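Volunteering With Zutard: Frequently Asked Questions

Zutard pairs adult volunteers with classroom aides and special education teachers in the Jevberg district. These are the questions that come in through the contact form, answered by Khadija Ramadan, who taught for a long time before she started doing this and has a low tolerance for brochures. Last updated June 8, 2025.

Do I need teaching experience?

No. Be careful about what you take from that, though. Plenty of programs say "no experience needed" and mean that they won't train you either. We ask for two evening sessions before you meet a student, and you can't skip them by telling us you have kids of your own.

Will I make a difference?

I don't know. The recruiting posters I see all promise that one caring adult will change a life, and I would like to see how they measured it. What I can tell you is that a student who gets an extra reader at the table gets more reading done that afternoon. If that sounds too small, you may be happier somewhere else.

How much time does it take?

One afternoon a week for a full semester. People ask if they can come "when things are quiet at work." Please don't sign up on that basis. Several of our students do badly with surprises, and an adult who appears twice in the fall and then in March is a surprise.

Is there a cost?

The background check is $37. We pay it back after your sixth visit. Before that we ate the cost up front, and a lot of people got a free background check and were never heard from again.

What will I be doing?

Mostly what the teacher tells you. Reading aloud, sorting materials, walking with a student to the gym, sitting next to someone who would like you to sit there and say nothing. You won't write lesson plans. You won't be alone with a student at any time, and if a teacher asks you to be, say no and call us.

I'm a college student. Will this help me get into a teaching program?

Maybe. Admissions offices say they value it, and I suppose they do, but they also see it on nearly every application. We'll sign a letter stating your hours and what you did. We don't write letters calling you exceptional after four visits, and yes, people ask.

A better reason to do it is to find out if you can stand the job. Souad Kamel came to us as a sophomore sure that she wanted early childhood. She ended up teaching high school math, and she counts that as hours well spent.

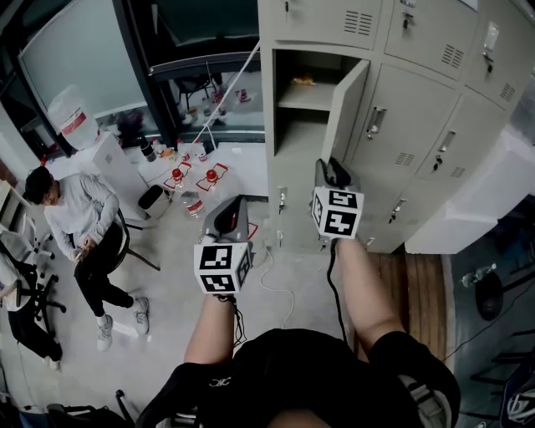
It works the other way too. Abdelilah Belkadi was an accounting major who needed service hours for a scholarship, and he's now in his second year running a resource room. I mention him with some hesitation, since one good story proves nothing about the rest of the 86 people on our current list.

What does the training cover?

The first evening is rules: reporting, confidentiality, photos (no), social media (no), gifts (ask first). The second is run by Nokuthula Potgieter and deals with how to talk to a student who doesn't use speech, what to do when someone is upset, and how to get out of the way. Most people say the second one is more useful. I'd still pay attention at the first.

We used to add an online course from an outside provider. It ended with a quiz that I passed without watching any of the videos, so we dropped it.

Do you work with the Shawky summer games?

We share some people with them, and that's all. If you want to help at the games, apply to them directly. An afternoon handing out water at a track meet is a fine thing to do — it just doesn't count toward your semester here.

Can my company send a group?

Usually not. We get offers from firms that would like 20 employees in matching shirts for a single morning, and I have yet to meet the teacher who wants that in her classroom. Tuklow did it the way we'd suggest: they gave staff paid time off and let each person apply alone. Two of them are still with us.

Can I choose the age group?

You can tell us what you prefer. Nearly everybody prefers kindergarten. The middle schools are where we're short, so if you write "no preference" you should expect seventh grade.

What if the match isn't working?

Tell us early. Call Mostafa Abdel Hamid in the office and he'll move you, and he won't ask for a long explanation. Teachers can ask for a change as well, and sometimes do. Try not to take it personally, though I did when it happened to me.

Where does the money come from?

Small grants and donations, most of them under $200. Our yearly accounts are at the front desk in a binder that anyone can read. You should ask to see the same thing anywhere else you volunteer.

How do I apply?

Fill out the form at the office or ask for one by mail. Fall applications close at the end of June. Allow up to three weeks for the background check, longer if you've lived in more than one state.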